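Two-arm setup: left wrist camera stream out of step with the others after export

Posted by Tharushi Kodikara, 3rd December

I have two arms on one table with a camera on each wrist and a fixed one looking across at the cups. Recording runs through Takeck, and I export with Lelto. The left wrist stream ends up 7 frames behind the others. 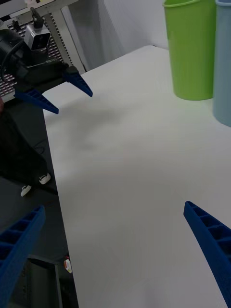

All three cameras are set to 40 fps. It doesn't matter whether I record 900 frames or stop early at 351, the offset is the same. I swapped the USB ports and it stayed with the left wrist. The policy I train on this closes the left gripper late every time.

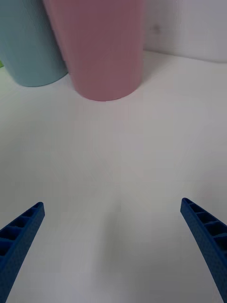
Is there a setting in Lelto to shift one stream, or do I have to fix it at recording time?

Tiedemann

Check your cables. I had something like this in June and it was a bad hub.

nutodus_user

A constant offset that doesn't grow with episode length is not dropped frames, so I doubt it's the hub. More likely the left stream is stamped when the frame is read out of the buffer and the other two are stamped at capture.

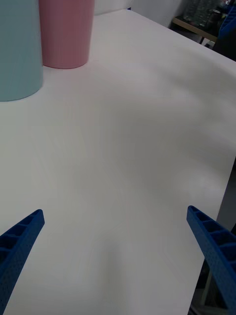
Open the recorder config and compare the timestamp source for each camera. If one says "arrival", set it to "capture" and turn its buffer down to 1. Then record a short episode with both grippers opening and closing on a single command, and plot the joint positions against each stream. Do this before you export — Lelto lines rows up by index and will hide what's going on.
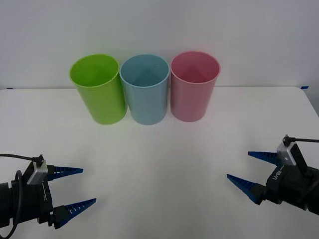 For the old episodes you can drop the first 7 frames of the left stream and trim the end of everything else to match, joint data included. Keep a copy of the raw files.

Tharushi Kodikara

It was set to arrival. Changed it and the new plots line up. Still have to trim the old ones.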